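Home Datasets Tools Notes Contact

Filed under: Open data / Language resources / Household words

Print this page E-mail this page

# Ferkum Household Words

Ferkum is a small word list of things people keep in the kitchen, collected in two towns, Altitz and Barkik. The two towns share one language but not one vocabulary, and the list records which word each speaker gave first.

## What is in the package

- `words.csv` - the main table, 495 rows, one row per answer
- `places.csv` - the two towns and their districts
- `notes.txt` - remarks written down during the interviews
- `LICENSE`

The columns of `words.csv` are `id`, `town`, `age_group`, `concept`, `answer`, `second_answer` and `comment`. Empty cells mean that the speaker gave nothing, they do not mean zero. The files are in UTF-8 and the separator is a semicolon, please set this in your spreadsheet before you open them.

## How the answers were collected

We asked 24 speakers, all of them adults who had lived in their town for at least 10 years. Each interview was done in the home of the speaker and in the local language. The interviewer explained what the thing is used for and waited. If no word came, the interviewer gave a second hint, and this is marked with `h2` in the comment column.

We did not correct spelling. Where a speaker wrote the word by himself or herself, the form is kept as written. Where we wrote it from hearing, the comment says `oral`.
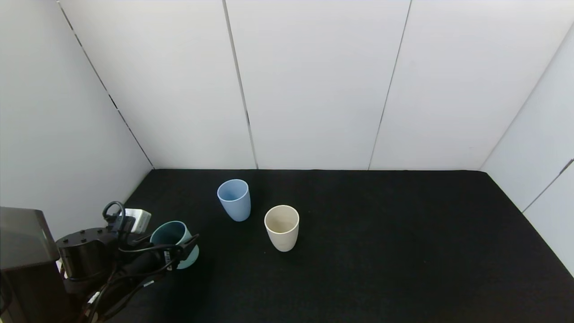

Drinking vessels were the most difficult group in the whole list. In Altitz there is one common word for everything you drink from, and a second word is used only when the thing has a handle. In Barkik the material decides, so glass, clay and plastic each have their own name. A light blue plastic cup, wider at the rim than at the base and without any guest to drink from it, would be simply "the cup" in Altitz, but in Barkik the speaker would first say the plastic word and perhaps add the color. For this reason the concept `cup` is divided into `cup_glass`, `cup_clay` and `cup_plastic` in version 2. If you used version 1, please join the three again before you compare your results.

## Cleaning

From the 495 rows, 459 are marked `ok`. The other rows are marked `check`. Most of them are answers where the speaker named the contents and not the vessel, for example "soup" for a soup bowl. We decided to keep them in the table, and you can filter them by the `comment` column.

## Known problems

- The age group over 70 is weak in Barkik.
- Words for lids and covers were added late and were asked only in Altitz.
- Two districts of Altitz have the same short code in `places.csv`. Use the long name.

## Reading the list with Chong

Chong is our small script for comparing the towns. Run it in the folder with the tables:

 python chong.py words.csv --by town

It writes one text file for each concept. It does not change the input.

## License and changes

You may use and share the list if you name Ferkum as the source. Version 2 was published on 28 September 2019. The next correction will fix the district codes - the word forms will stay as they are.

Print this page E-mail this page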